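Two grippers, one pile of plates

2026-09-04

I've been promising a proper comparison of hand-held grippers since the start of August, so I'll get on with it. The two in question are the Cludetti, with its stock pads, and the Candik, which I had on loan from Oona Rissanen at Heinonen until she wanted it back. Both ended up in the kitchen, because blocks on a desk had taught me all they were going to. Crockery is a different matter: it's shiny, it's slippery and it makes a horrible noise if you get it wrong!

I did 282 grasps over 4 evenings, mostly plates and bowls. I'd meant to do more but my wrists had other ideas.

Plates on edge

An upright plate is my favourite test (and the one I dreaded most). You want one pad on the face and one on the back, and you want them to meet the rim squarely. If one side lands early the whole plate twists.

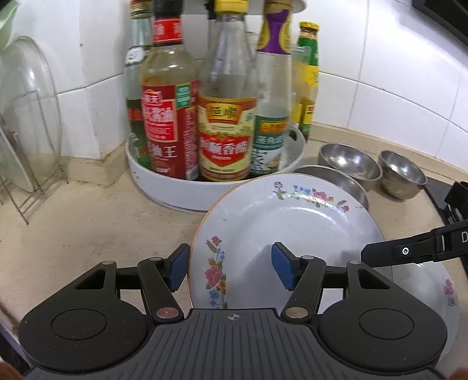

Lining up by eye

I'm used to looking at my own fingers when I pick something up, and with these you really have to look past the linkage instead. It took me an evening to stop overshooting. The Candik has a slightly lighter squeeze, so it forgives a late correction. The Cludetti bites sooner – good for confidence, less good for your nerves when it's a flowery plate you're fond of.

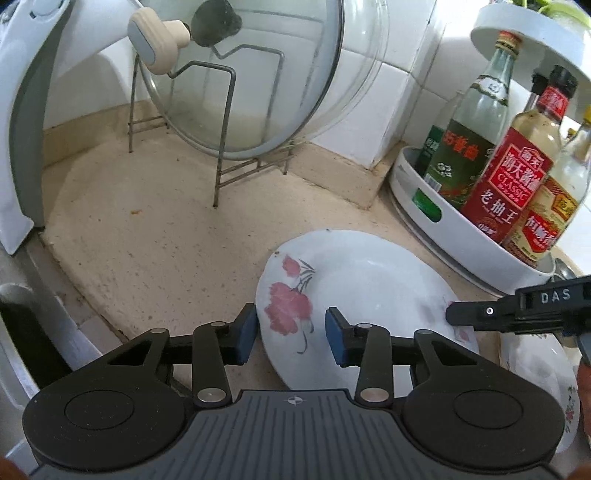 Blue fingers either side of the plate, with a second jaw reaching in from the right.

Flat plates were harder than I expected. There's hardly any lip to get hold of, and with the jaws wide open you lose track of how much room you've got left on either side.

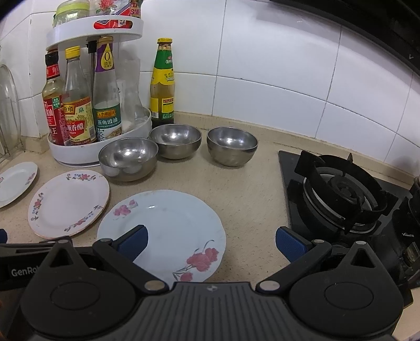

I had 21 outright drops, all from low down, and most of them came on flat plates with the Cludetti. Opening wider didn't help much. Coming in slower did, and so did resting my elbows on the worktop, which I suppose is cheating a bit.

Bowls were a relief after that. Steel gives the pads a nice tall side to lean on, and I could nudge a stack along without lifting it at all.
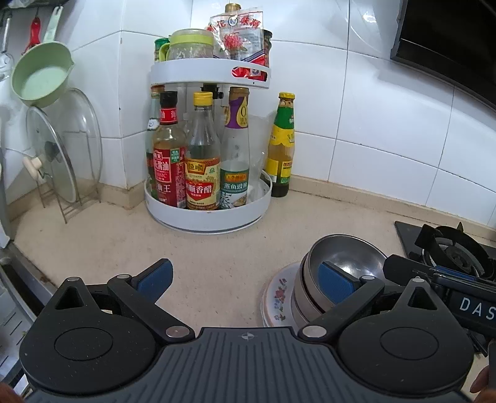

Right-hand pad up against the stacked bowls.

So, scores. I'd give the Candik 5 out of 5 for plates on edge and the Cludetti a 4, and for bowls I couldn't separate them. Oona reckons softer pads from Prandmont would sort out the flat plates, and I've got a set on order. Will post again once they've been through the same routine.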